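4. Unpacking and first start

Keep the Flemo carton and its inserts until the warranty period ends. The service desk accepts returns only in the original packing.

1. Stand the carton on a firm, level surface and cut the tape along the top seam. Set the blade no deeper than the tape.
2. Fold all four flaps outward.
3. Lift the dehumidifier out by its side grips. Do not pull on the hose or the cord.
4. Check the bottom of the carton for the drain cap and the two filter clips, which can slip under the insert.
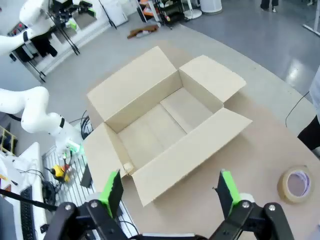 Fig. 4-1. Carton with flaps open, contents removed.

5. Leave the unit upright for 2 hours before plugging it in. If it was carried on its side, leave it overnight.
6. Place it at least 50 cm from walls and curtains.
7. Push the tank in until it clicks. The tank light goes out.
8. Plug the unit directly into a wall outlet and press POWER. The fan starts first - the compressor follows after a short delay.
9. Set the humidity with the arrow keys.

CAUTION: Do not use an extension cord or a power strip.

NOTE: The filter reminder comes on after 2000 hours of running time. Clean the filter, then hold RESET until the light goes off. Replace the filter at 3000 hours, or sooner if it is torn.

If the tank light stays on, take the tank out and check that the float moves freely. See section 7 for other faults and section 5 for connecting the drain hose.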